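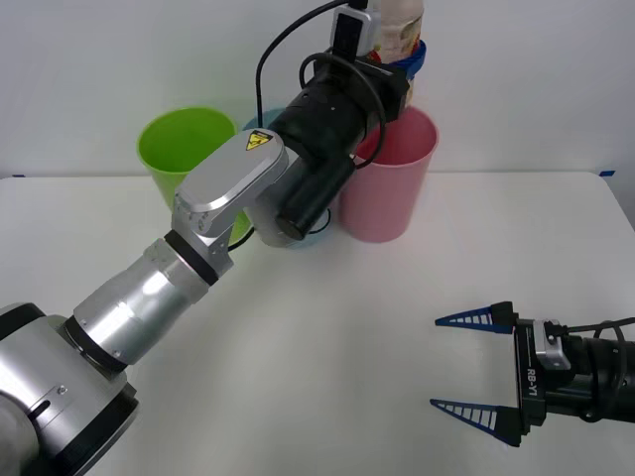 **Reiko Furukawa**

**Fliris fine-tuning package: does a per-task success figure mean anything if the layout never moves?**

We have a two-arm bench cell and are deciding whether to keep the Fliris package from Petrauskas past the evaluation period. The package is a base policy, a collection tool for teleoperated demonstrations, and a fine-tuning service. You record demonstrations, upload them, and get a checkpoint back. The price is $3000 per task after the evaluation, which lasts 30 days. We are past the middle of it.

The acceptance task is plain. Pick up a bottle with the left arm, place it in a named cup, open, retreat. The cup is named by color in a text prompt. The right arm is enabled but has no job in this task. We kept it enabled because the next task is a handover and we did not want a different controller configuration between the two.

The vendor's report on our first checkpoint gives 53 percent success. Our own runs gave a number close enough that I don't dispute it. My problem is with what the number covers.
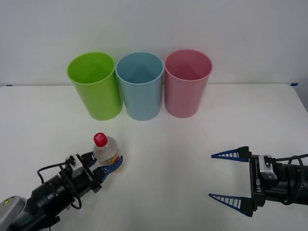
Fliris scores a trial on the final state only: bottle in the named cup, gripper open, arm clear. It does not score the grasp, and the grasp is where I think most of the information is. With a bottle held around the middle and the upper finger just below the shoulder, as on the clear one with the red cap, the grip point decides how much of the bottle is free below the fingers when it goes over the rim. A higher grip gives more clearance at the cup. A lower grip brings the fingers down to the rim before the bottle is seated, and the cup gets pushed. The cups stand in the same order for every trial, green, blue, pink, close to the wall, so a pushed cup often stops against the wall and the trial still gets logged as a success.

So, three things I would like opinions on:

1. Can the Fliris scorer take a custom rule, for example "fail if any cup moved more than a set distance"? The manual has a section on scoring rules and it is one paragraph long.
2. Is there any value in paying for a second checkpoint before we shuffle the cup order? I suspect the policy has learned positions and is ignoring the color word.
3. Has anyone had the idle arm cause trouble with this package? Ours drifts a few degrees from its start pose during a trial. The commanded joint targets change, so it comes from the policy and not from the controller.

The camera setup is the one in the Fliris install guide, no changes. Lighting is overhead and constant. Control rate is the default.

---

**gripforce_dan**

Taking your points in order.

Custom scoring: yes, but it isn't in the web console. The scorer reads a rules file from the project folder. If the file exists it overrides the default final-state check completely, so you have to write the default conditions back in along with your new one. I lost an afternoon to that. My file had only the displacement rule in it, and the scorer was passing trials where the part had never left the table. Object displacement is measured from the fixed camera and it is coarse. I would not set a threshold under a centimeter. If an arm is in front of the object at the first or last step, the value comes back empty, and an empty value counts as a pass. Put the arms well clear before the trial ends, or add a rule that fails on empty. With your layout I would expect the middle cup to be the one that gets hidden most often.

Cup order: don't buy anything yet. Run the checkpoint you have with the order changed and the prompt unchanged. You don't need many trials. If the arm goes to the old position every time, the color word is doing nothing. If it goes to the right cup but misses by a cup width, that is a different fault and more demonstrations will probably help. It is worth running with a nonsense color in the prompt too. Ours went straight to the left-hand bin when asked for a color that wasn't on the table, and so did the retrained one.

When you record again, shuffle the order between demonstrations and pull the row away from the wall. The wall is acting as a fixture. Keep the bottle type mixed within each layout as well, or you will trade one shortcut for another.

Idle arm: known to me, at least. The policy outputs actions for both arms whether or not the task uses both. If the demonstrator was holding the second leader arm during recording, every small hand movement went into the data. There is a mask setting in the project file that holds one arm at its start pose. Set it for recording and for running. If you only set it for running, the policy sees a still arm where it learned a moving one — small effect, but it was measurable for us.

---

**tpk**

we had Fliris for a while and went back to scripted picks. for one bottle and three cups in known places you could write this in a day and it would not be 53 percent. depends what you want it for I guess

---

**Reiko Furukawa**

Agreed that a script would do this task. It is an acceptance test for the package, and the tasks behind it don't have known places.

@gripforce_dan, the nonsense-color test was quick, so I ran it first. Asked for an orange cup, the left arm went to the pink one in all 7 trials. I haven't changed the order yet. The rules file works as you describe, including the part about empty values. I also checked the demonstrations, and the operator did have a hand on the right leader arm in most of them.

---

**Wexcombe**

One addition on the commercial side. Read the definition of "task" in the order form before you record anything new. When we bought, a change in object arrangement was the same task, but a change in scoring rule was treated as a new task if you wanted the vendor's report to use it. That would be another $3000 in your case. You can run your own scorer on your own machine for nothing. The report just won't mention it. Our terms date from August, so yours may differ. Ask Petrauskas for it in writing, and ask whether rejected checkpoints count against the allowance, which our form left out.

I would also ask for the per-trial log and not only the percentage. They sent ours within a day of the request. It has the grip height at closure as a column, which sounds like what you are after. Plot that against your displacement values before you record more demonstrations.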